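Sat 3 December

Back bench, sausage day two. Cirilo wanted the cure numbers written down this time so we stop arguing over the scrap of butcher paper taped to the fridge, which has fat on it and can't be read past the second line anyway.

Trial batch is 3000 g of shoulder, coarse plate, ground once. I weighed out 60 g salt, so a flat two percent, and I still think that's right for a fresh link. Cirilo says it eats salty. Noemí had two pieces off the griddle and went back for a third, so I'm leaving it alone until somebody brings me a better argument than a face.

Fennel was from the new Dermont bag. Much stronger than the last one! I toasted half and left half raw, cracked both in the mortar, and the toasted patty had that nice popcorn smell but lost the sweetness. Raw won. I'd like to try a mix of the two, mostly raw, maybe next week if we have trim left over. Garlic was grated straight into cold wine and left to sit while I cleaned the grinder. Keep doing that.

Mixing: I stopped too early again. The first test patty crumbled in the pan and I knew it would, the meat was still falling off my glove. Put it back in the bowl, mixed until it stuck to my palm upside down, fried another one, much better bite. Write this on the wall. The bowl had been in the freezer overnight and my hands hurt like crazy, but the fat stayed white and didn't smear, so the cold bowl stays too. 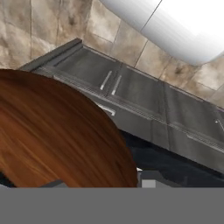 Round table and the gray cabinets.

Casings next. Wannasri sent the narrow hog ones instead of what we order, and I didn't notice until they were soaking. They stuff okay if you go slow but I blew out three in a row at the start and said some things. Switched to the smaller horn and it settled down. Question for Cirilo - do we send the rest back or just call these breakfast links and sell them at the counter? I vote breakfast links. People ask for them every weekend and we never have any.

Also, the wet-cured belly from the other fridge. Went in at 3951 g, and Noemí wrote the weight on the bag for once (thank you). It's firm at the thin end and still squishy in the middle, so it gets a few more days and a flip every morning. Whoever opens, please flip it. I don't care about the order of anything else on the opening list but flip the belly.

Side experiment with Thai-style sour sausage, 1000 g only, because the batch we did in October came out flat and kind of sad. More cooked rice this time, and I rinsed the rice so it wouldn't clump. Packed tight, tied short. It's hanging in the warm spot by the water heater with a pH strip pack next to it. Check Sunday night and write the reading HERE, not on your hand, Cirilo. 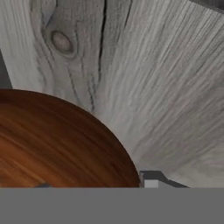 Pale gray wood grain, with the knot.

Gilitz guy called about the grinder plates. He can sharpen the coarse one but says the fine one is done, and I believe him, it's been chewing more than cutting since summer. Told him to go ahead on the coarse and quote me on a new fine. We can get by on the spare as long as no one promises anybody hot dogs.

The Cover order is still short two cases of paper. Using the old roll with the wrong logo until it shows up.

Stuff for next time:
start the mixer bowl in the freezer the night before
fry a patty BEFORE the casings go on the horn
label the fennel halves, I had to smell them both to figure out which was which
try the white pepper Noemí keeps going on about, she's probably right

Links are on the rack in the walk-in, uncovered, so the skins can dry overnight. Leave the top row for me, I want to cook those off for lunch and see if the salt evens out once they've rested. If it still eats salty tomorrow I'll drop it a little and Cirilo can be smug about it.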